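Plomlow G2 Two-Finger Gripper: Grip Loss Notice and Replacement Parts

Last updated: November

This page covers the grip loss fault on Plomlow G2 grippers with controller firmware 1449 and the parts needed to correct it. Units shipped with later firmware are not affected.

Fault summary

With firmware 1449, the controller can report a closed grip after finger force has dropped below the holding threshold. The status light stays green and no fault code is written to the log. The arm then continues its program with a tool or utensil that is free to rotate or fall. Long, thin handles are the worst case. A small slip at the fingertip becomes a large swing at the far end of the tool.

Nabil Zein at the Vokville service desk traced the fault to the force sensor offset, which drifts during long holds and is not cleared until the next full open. The drift reproduces in the Tovinside simulator when the offset term is enabled. The standard test there uses kitchen utensils on a marble countertop, with a spatula held upright by its grip section.
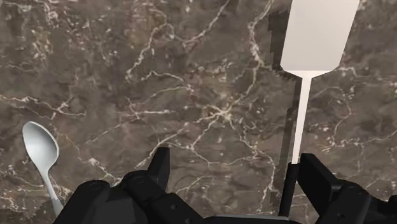 Can the gripper stay in service until the new sensor board arrives?
Only with holds limited to 4 seconds and a full open between picks. Do not carry blades, glass or hot items, and keep people outside the arm's reach while it is powered.

Replacement parts

Sensor board, part no. 2776. Replaces the original board in the palm base. Supplied with gasket and seven screws. Do not reuse the old gasket.

Fingertip pads, sold in pairs. Replace if the surface is glazed or torn. Worn pads do not cause the fault but shorten the time to slip.

Installation

Remove power and lock out the arm before opening the palm base. Support any held tool by hand first, as the fingers release when power is cut. After fitting the board, load the current firmware and run the zero-offset routine with the fingers fully open. If the routine fails twice, return the gripper to Vokville. Reports of a dropped tool after the repair should go to Fouad Kassab, product safety, with the controller log attached.

Related items
Plomlow G2 palm base gasket
Plomlow wrist adapter
Kiều cable guard kit
Tovinside simulator license, single seat

7 shares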